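Werkstattbuch, März - Greifervergleich am kleinen Arm, zweiter Teil

Angefangen kurz nach neun, Kaffee schon kalt, Naledi hat den Controller über Nacht laufen lassen (bitte nicht mehr machen, der Lüfter klingt wie ein Föhn).

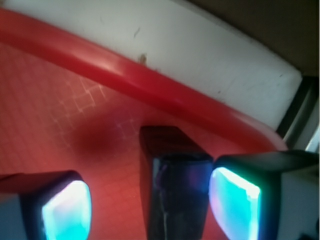

Also, wo waren wir. Gestern hatten wir die einfachen Backen von Ladefoged durch, die mit dem Gummibelag, und die waren ja gar nicht schlecht! Heute sind die Finger mit den Leuchtpads dran, die Inger aus Otomley mitgebracht hat. Die Idee ist dieselbe wie bei allen optischen Tastsensoren: weiche Gelfläche, Licht rein, kleine Kamera dahinter, und wenn was draufdrückt, sieht man die Verformung. Ich war skeptisch, gebe ich zu, weil die Dinger so dick bauen. Mit Gehäuse kommt man in enge Behälter kaum rein, und ich hatte die halbe Woche Angst, dass wir uns am Rand der roten Schale die Pads aufreißen.

Einbau ging dann schneller als gedacht. Adapterplatte passt, Schrauben passen nicht (natürlich nicht), in der Schublade unter der Drehbank lagen noch längere, die habe ich gekürzt. Wer die nächsten braucht: Tüte ist leer, steht auf der Bestellliste. Die Kabel habe ich erst mal mit Klettband am Handgelenk entlanggeführt. Hält, ist aber keine Dauerlösung, beim Drehen über die letzte Achse spannt das linke ein bisschen.

Testobjekt ist wieder der dunkle Block, hochkant in der roten Schale. Der ist fies, weil er so glänzt. Mit der Handgelenkkamera allein hat die Erkennung von Rulia gestern dauernd eine Reflexion für eine Kante gehalten und ist schräg reingefahren. Heute dasselbe Theater, nur bunter: die Pads spiegeln sich auf der Vorderseite, blau und violett, und die Segmentierung findet plötzlich zwei Blöcke. Naledi hat die Belichtung der Kamera fest eingestellt statt automatisch, das war schon die halbe Miete. Die andere Hälfte war, die Padbeleuchtung erst kurz vor dem Kontakt hochzudrehen. Das geht über den Jarkix-Controller, steht aber nirgends im Handbuch, Inger hat es aus der Beispielkonfiguration gefischt. Register 3014, bitte merken, ich suche das sonst in zwei Wochen wieder.

Dann die erste richtige Serie, 300 Griffe mit den Gummibacken zum Abgleich (die Daten von gestern waren mit alter Kalibrierung, die wollte ich nicht danebenstellen) und danach 300 mit den Leuchtpads. Gleiche Schale, gleicher Block, gleiche Startpositionen, Reihenfolge gewürfelt. Dauert ewig. Ich habe zwischendurch die Werkbank aufgeräumt und Inger hat ihre komplette Mailbox leergelesen.

Beobachtungen, ungeordnet:

Die Gummibacken verzeihen mehr. Wenn der Block nicht mittig zwischen den Fingern steht, schieben sie ihn einfach rüber und gut. Die Gelpads machen das auch, aber mit einem Ruckeln dazwischen, weil der Regler beim ersten einseitigen Kontakt schon glaubt, er habe zugegriffen, und bremst. Gerade wenn der Block näher am rechten Finger steht, meldet das rechte Pad früh und das linke hängt noch in der Luft. Wir haben die Bedingung jetzt auf beide Pads gesetzt. Besser! Aber immer noch nicht schön, am liebsten würde ich das Handgelenk in dem Moment seitlich nachführen lassen, bis beide gleich viel Druck sehen.

Rutschen erkennt man mit den Pads wunderbar. Das ist wirklich der Punkt, der mich umgestimmt hat. Naledi hat am gehobenen Block leicht gezogen und auf dem Bildschirm lief die Verschiebung sofort durch, lange bevor man am Block selbst was gesehen hat. Mit den Gummibacken merken wir das erst, wenn er unten liegt.

Von den Griffen mit den Leuchtpads sind 18 danebengegangen, die meisten davon am Schalenrand, wo das Gehäuse aufsetzt, bevor der Finger unten ist. Das ist reine Geometrie, da hilft keine Software. Die Gummibacken hatten am Rand kaum Ärger, dafür sind sie mir in der Mitte ein paarmal abgerutscht. Genaue Aufschlüsselung mache ich, wenn die Logs sauber sind, im Moment fehlt bei manchen Läufen der Zeitstempel vom rechten Finger.

Ach ja, die Gitterlinien am Schalenboden. Ich wollte sie eigentlich als Referenz für die Handgelenkkamera nehmen, man spart sich ja die Marker. Klappt nur da, wo das Licht mitspielt. An den Stellen mit den hellen Reflexen findet der Linienfinder alles Mögliche, bloß keine Linien. Inger meint Polfilter, ich meine Lampe umhängen, wir haben uns auf Lampe zuerst geeinigt, weil das nichts kostet. Diffusorfolie müsste noch oben im Regal liegen.

Nachmittags noch kurz die Temperatur geprüft, mit dem Finger, also sehr wissenschaftlich. Bei voller Helligkeit werden die Pads nach einer Weile spürbar warm. Ob das Gel davon weicher wird und uns die Kraftwerte verzieht, weiß ich nicht. Steht jetzt auf der Liste, zusammen mit einem Nullabgleich vor jeder Serie. Naledi schreibt das Skript dafür.

Noch offen: schmalere Gehäuseschale drucken (Inger hat die Zeichnung, Wandstärke unten darf ruhig dünner werden), linkes Kabel vernünftig verlegen, Zeitstempel rechts, Lampe. Und den Regler mit der seitlichen Nachführung probieren, da habe ich richtig Lust drauf - aber erst die Logs, sonst bleibt das wieder liegen.

Arm steht in Parkposition, Controller ist aus. Greifer bitte so dranlassen, ich mache morgen früh damit weiter.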